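Starkby Ball Sorting, Table Set

Version 2
Maintained by Zodwa Adams and Zhenhua Tan
Last revised June 14, 2021

Summary

Starkby is a collection of short recordings of small pale balls being picked up from a tabletop and put into a bin. It covers one activity on one table. Other household tidying is in the companion set, Dader, and is not repeated in this release.

Contents

The release holds 70 sessions, of which 68 have complete notes. The remaining two lack an end time and are listed in missing.txt. Each session has its own folder with the recording, a plain text note and a still.

Table layout

The table is wooden and most of its top is covered with a large sheet of pale paper. The bin is white plastic with a rounded rim and a handle slot cut in the wall. Positions of the balls are not fixed between sessions.
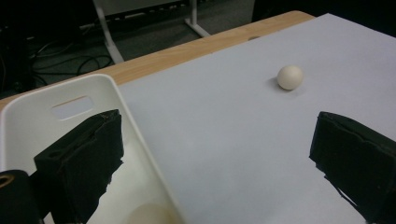
Fig. 1. White ball on the paper sheet, with a second ball in the bin at left.

Notes format

Notes are written by hand after each session and typed up later. Fields are: session, person, start, end, remarks. Remarks are free text and have not been edited for spelling. Times are local. Nosipho Ngubane checked the typed notes against the paper copies in December, before the second version was prepared.

Known problems

White balls on pale paper give low contrast. Shadows are often faint and should not be relied on for finding the ball. The far side of the room is dim and is of no use for judging distance.

A ball lying close to the bin wall may be hidden for part of a session. These cases are marked "wall" in the remarks, though not consistently in the earlier folders.

File names

Folders are numbered from 4000 upwards. Gaps in the numbering are sessions that were withdrawn.

Contact

Corrections to the notes go to Subbarao Acharya. Please quote the folder number.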